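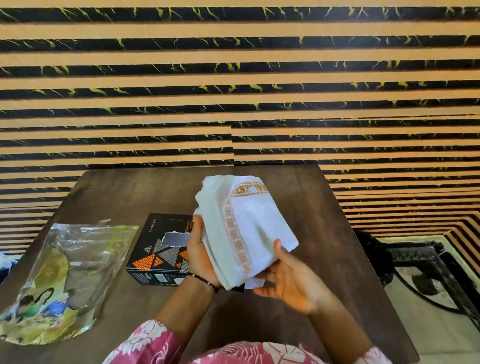

Itsuki Kamata has been packing cloths for the Lasska shop since February, and most of what she knows about it she learned by getting it wrong. Her first parcels went out folded tight into small squares. Customers wrote back about the creases. "I thought neat meant flat," she says. "I was pressing them down with the heel of my hand." Now she folds in soft layers and keeps a patterned edge on the outside, like the orange-brown band on the white cloth, so it is the first thing a person sees when they open the parcel. She supports the bundle from below with both hands and puts it down only when everything else is ready.

The shop sells table linen from a back room in Droltthorpe. Chin-lung Man started it with 200 cloths bought from a supplier called Macedo, and he sold the last of those in 11 weeks. This year he expects to ship 2,000.

He is not particular about boxes. "If it's clean and it closes, I'll use it," he says. Kamata is more careful. She takes off old stickers when they will come off, and she saves clear plastic bags for days when it rains. Printed cards she takes out of the bags first – a customer once thought the card was part of the order and asked what it was for.

Paper tags are the part she likes least. They slide out from under the folds while the cloth is being moved, and Man wants them left on. "People return things," he says. "Without the tag I can't tell which batch it came from." She has tried pins, which left marks, and thread, which took too long. For now she tucks them in and checks again before the lid goes on.

The busiest month so far brought 685 orders, a lot of them from one mention in the Clarkance newsletter. Man answered the mail at night and Kamata packed from eight in the morning. She did not iron anything that month. "There was no time, and they get washed anyway," she says. Man would still like them ironed. They have not settled it.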